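# Carpet and soft-floor cleaner, Grodenstead -- part-time, permanent

Akau looks after the floors in offices, halls and shared houses across Grodenstead. We want one more person to join the evening carpet round from January.

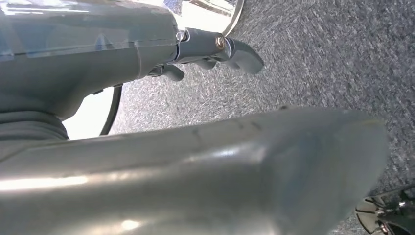 Otakar Rusnák asked that the advert say plainly how much of the job is spent low down, as he went home after his first week with sore knees and wished he had bought pads beforehand. He also said that anyone who thinks carpet work means pushing a vacuum up and down should come and do one shift first. We have taken both points. Knee pads are now part of the kit you get on your first day, and the trial shift is described further down.

## The work

Most of the round is carpet. You will vacuum, treat spots, clean edges by hand and, on two evenings a week, run the extraction machine. The rest is what stands on the carpet: chair legs, table feet, skirting, bins, door plates and any bright metal that shows finger marks. You will be expected to move light furniture and put it back where it was. Heavy pieces stay put and you clean round them.

Our largest site is the Oravec building, which has 560 square metres of carpet over two floors. It was laid in 1998 and parts of it are worn, so it needs a light hand with water. The seams near the stairs must not be soaked at all. Smaller sites vary -- some are a single meeting room, others are a hall and a corridor.

On a normal evening you will:

- collect the keys and the site sheet from the Trusora Road store
- check the floor for pins, staples and clips before any machine is switched on
- vacuum in two directions, then do the edges with the narrow tool
- treat marks with the product named on the sheet, and no other
- wipe down legs, feet and metal fittings with a dry cloth
- write up anything torn, lifting or stained for good
- lock up and return the keys

Cables are left where they are unless the sheet says otherwise. If one lies across the area you need to clean, lift it, clean under it and lay it back. Do not unplug anything.

## Hours and pay

The post is for 20 hours a week, starting at 5.30 in the evening. Shifts are four hours with a paid break of 15 minutes. Pay is monthly and the rate is sent out with the application form. There is a one-off payment of £40 towards shoes after your first month. Travel between sites is paid, travel from home is not.

Holiday is worked out on the hours you do. We close for a week over Christmas and that week comes out of your allowance.

## What we are looking for

You need to be able to kneel, bend and carry a full vacuum up one flight of stairs. You should be able to read a product label and follow it. You will often be alone in a building, so we need someone who can be left to get on with it and will ring in if something is wrong.

Experience with carpets is useful but we will train the right person. Training takes three shifts, all paid, and covers fibre types, spotting, the extraction machine and safe lifting. A driving licence would help, though two of the sites are easily reached by bus.

We ask for two references. One should be from someone you have worked for, paid or unpaid. The offer depends on a basic criminal record check, and we pay for it.

## The trial shift

Everyone we shortlist is asked to do one trial shift of two hours, paid at the full rate. You will work alongside a member of the round in one room. Wear flat shoes with clean soles and trousers you can kneel in. Please leave rings and bracelets at home, as they catch in the pile.

We look at how you do the edges and corners, and whether you ask before using a product you do not know. Speed is not scored.

## How to apply

Ask for a form at the Akau desk in the Trusora Road store, open from nine until four, or write to us there and we will post one to you. If you find forms difficult, say so and we will fill it in with you over the phone.

Tell us which evenings you cannot do. Applications stay open until the post is filled -- the form goes back in the marked box by the store door, or by post to the same address.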